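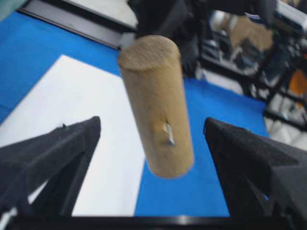

Figure 1. Dowel with the screw in its side hole.

A small mallet and a board with three dots

Project report, Product Design 2, Larnholm
Submitted December 3, 2025

Summary

This report is about a hitting game for young children, which got the working name Ploltar. The child has a light wooden mallet and a board with red dots, and must hit the dots in the order which an adult says aloud. The main question of the project was how the parts of the mallet should be joined, so that it can be taken apart and put together again with simple tools. A second question was if the board gives enough help to the eye when the mallet comes down. I compared a glued joint and a screwed joint, and I chose the screwed one, with some doubts that are explained in the last part.

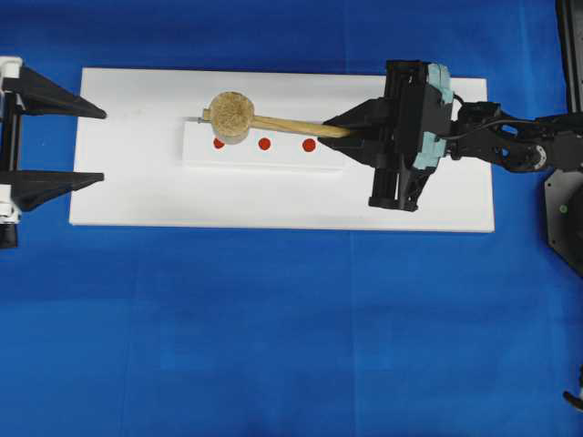

Kirsten Gunnlaugsson

1. Background

The idea came in May, when I visited a playroom where the hammer toys were kept in a box with broken handles. The staff liked these toys but they could not repair them. My supervisor, Esben Hallgrímsson, suggested that I should look at only one weak place and not design a whole new toy. I followed this advice for the mallet, but I also made a new board, so I followed it only partly.

2. The board

The board is white and rectangular. Near the centre it has a raised block, also white, with three red dots in a row. In the first drawing the dots were placed directly on the board. I added the block because I wanted the child to feel a border between the place for hitting and the place for resting the hand.

Red on white is easy to see, also from the side. A problem is the mallet head. When it lies on the block it can cover a part of a dot, and a child who looks from above then loses the target for a moment. Larger dots would help, but they would also come closer together, and then the game becomes too easy.

3. The mallet

The handle is a light-coloured wooden rod and the head is a round cylinder. I wanted the surface to be without paint, because paint comes off where two parts are pressed together.

The dowel in Figure 1 belongs to the work with screws. It has unfinished wood and a small recessed hole in the side. The hole is important. If the screw starts directly on the round surface, it slides away and makes a scratch, and I spoiled 7 pieces before I learned this.

4. Test

I used 14 joints in the test, half of them glued and half of them screwed. Each joint was hit 115 times against a block of the same height as the one on the board. After this I tried to turn the head by hand.

The glued joints did not move. Two of the screwed joints became a little loose, and both could be tightened again in less than a minute. A glued joint cannot be opened without damage to the wood.

5. Discussion

The metal parts are the weak point of my choice. On the mallet a short, thin metal tip is visible on the far side of the head. For a toy this is not acceptable, and the next version needs a shorter screw or a cap over the end. I have asked for caps from the workshop at Amundsen but I do not have the answer yet.

The weight of the head should also be measured again with the cap on.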